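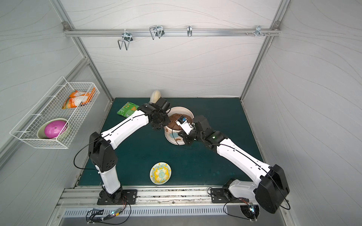

Small kitchen, second winter
2/15/24

When I moved to Sundeck in December of the year before last, I believed that a small kitchen is only a question of discipline. My old kitchen had a pantry, a long counter and a window. The new one has 29 inches of counter between the sink and the stove, and the window belongs to the bathroom.

The first winter I bought too much. I had a folding rack from Soro which was good quality, but it took the place where I cut the vegetables. I paid also for a rolling cart, and every evening I was rolling it from the kitchen to the hall and back again. In March I gave it to my neighbor and she keeps her plants on it.

What helped me more was to look at what I cook in a normal week. It is mostly soup, rice, eggs and one big tray of something in the oven. For this I need two pots, one pan and a good knife. I had 16 pots and pans, if I count the ones with no lid. The cake forms went to my sister and the big pot lives under the bed, wrapped in a towel.

Then I started to use the walls. I was afraid of the drill, because the contract says I must repair every hole, so I waited almost a year. The landlord answered my e-mail in 20 minutes and said it is fine if I fill them when I leave. I felt a little stupid!

The shopping has changed too. I go to Uçar, the small grocery behind the post office, three times in a week, and I carry home only what I will eat soon. The bread there is better than in the supermarket, and the lentils are sold by weight.

I still want a smaller refrigerator. The one from Koris that I like costs 1,675 with delivery, and for this winter it is too much. I will look again when the old one starts to make the noise every night and not only when it rains.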